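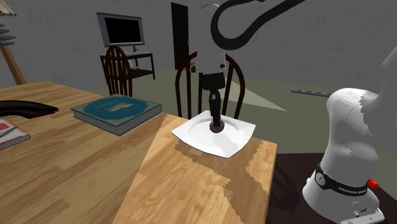 Written by Marlies Rüegg, Plattner Evening School, Ranham. Last changed 2018-05-05

About us

Plattner teaches bookkeeping to adults, mostly people who run a small shop or a trade and have been putting it off. We have 2 rooms in Ranham and a third in Trallthorpe on winter evenings.

We are wary of course pages, including our own. Plenty of them promise a new career in a fortnight. Ours takes 25 evenings, and some people still find the VAT part hard at the end of it. If you only want to fill in one tax return, buy a decent book and save your money.

Jonas Pfister and Valquíria Godoy do most of the teaching. Jonas kept the accounts of a timber yard for years and distrusts any software that claims to do the thinking. Valquíria likes software rather more, so you will hear both sides. Veronika Bachmann answers the phone and will tell you if a class is full.

Do we have happy former students? Yes, but we don't print their quotes. Every school has nice quotes. Come and sit in on an evening instead, there is no charge for the first one.

The certificate we give says that you attended. Employers may or may not care. Fees are £200 a term, books included, and the next beginners' group starts in December.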